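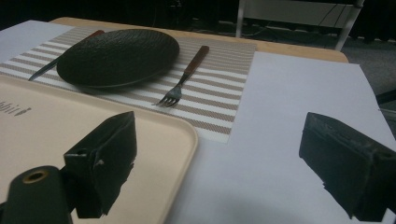

Pleletti Recipe Cards, version 2

Pleletti is a set of 476 home recipes, typed up from handwritten cards and stored as plain text. The cards come from two households. Chiyo Tanabe typed up the Hirose box and Catinca Ilie typed up the Akasis box. Both boxes hold everyday cooking: soups, stews, rice dishes, pickles, cakes, and a good deal of jam.

Last updated: 31 October 2019

What is in the folder

recipes.csv has one row per card.
steps.csv has one row per step, joined to the recipe by card_id.
units.txt lists the kitchen measures used on the cards and what we took them to mean.
changes.txt lists edits made after version 1.

Fields in recipes.csv

card_id: the box name and a number, in the order the cards were found in the box
title: as written on the card, spelling kept
title_en: English title
box: Hirose or Akasis
course: one of 5 values (soup, main, side, sweet, preserve)
serves: blank if the card does not say
ingredients: one string, items split by semicolons
notes: anything written in the margins or on the back

How the cards were typed

Each card was typed once by one person and checked by the other. Where a word could not be read, we put [?] in its place and left it there. We did not fix amounts that looked wrong. One sponge cake in the Akasis box calls for more baking soda than flour, and it is in the file that way.

Cards in Japanese and Romanian were translated by the person who typed them. The translations are plain and follow the card line by line. Cooking terms with no short English match are kept in the original and explained in the notes field.

Measures

"A glass" in the Akasis box is set to 200 ml. "A cup" in the Hirose box is also 200 ml, the usual size in Japan, so do not read it as a US cup. "A spoon" with nothing else said is left alone — the cards use it for both teaspoons and tablespoons and we could not tell which.

Known problems

Oven heat is missing from most of the cakes. Many cards only say "medium."
Some recipes appear twice with small changes. We kept both and did not link them.
The course field was filled in by hand. Bean dishes are split between main and side without much of a system.
Jam and pickle cards follow older home methods and have not been checked against current canning advice. Please check before you put anything up in jars.

Loading the files

All files are UTF-8 with commas between fields. Text fields are in double quotes. Older copies of Excel may garble the titles if you open the file directly, so use the import menu and pick UTF-8. The Pirport recipe manager reads recipes.csv as it is but skips the notes field.

Use

Free to copy, cook from, and change. If you publish a recipe from the set, give the card_id so that others can find it. Corrections are welcome if they include the card_id and the line in question. They go into changes.txt with the next version.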